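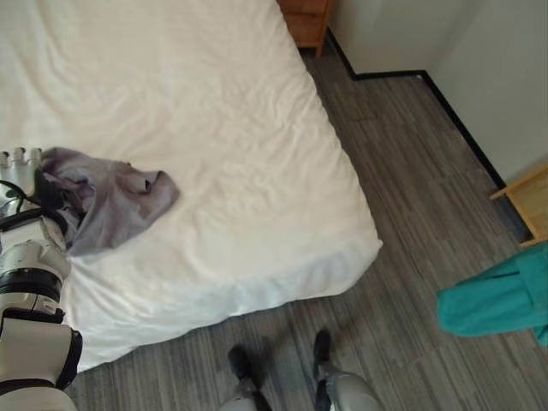
シーツ類の共同洗濯、6月から料金と受付を変更します

ブラムステッド寮のリネン共同洗濯について、6月からの変更点をお知らせします。洗濯の委託先がメストゥロウからブレリッツに替わり、料金は一枚340円、掛けカバーと枕カバーを含むセットは1212円になります。毛布は引き続き一枚2450円です。布団本体は新しい委託先では受け付けていません。

受付場所は東棟一階の旧新聞室に移ります。朝8時までに出したものは翌日の夕方に戻ります。8時を過ぎた分は次の回に回りますので、急ぎの方は前の晩のうちに棚へ入れておいてください。袋は各階の配膳室前にあります。部屋番号の札を必ず付けてください。先月は札のない袋が続き、持ち主を探すのに手間取りました。

一回に預かれるのは全館で50袋までです。月初めは混み合います。西棟の方はなるべく月の後半をご利用ください。

私物の衣類は対象外です。シーツに紛れて出された靴下やシャツは、洗わずに受付横のかごへ戻しています。心当たりのある方は見に来てください。

自分で洗う方のために、地下の洗濯機は従来どおり使えます。乾燥機の二号機は修理中で、部品が届くまで使えません。糸くずのフィルターは使用後に各自で掃除をお願いします。

料金の精算は月末にまとめて行います。問い合わせは生活係のトゥーヴァ・グランストレームまで。夜間の受け取りについてはオーエン・ブレナンが窓口です。

印刷する | メールで送る
シェア 3 コメント 0
最終更新:6月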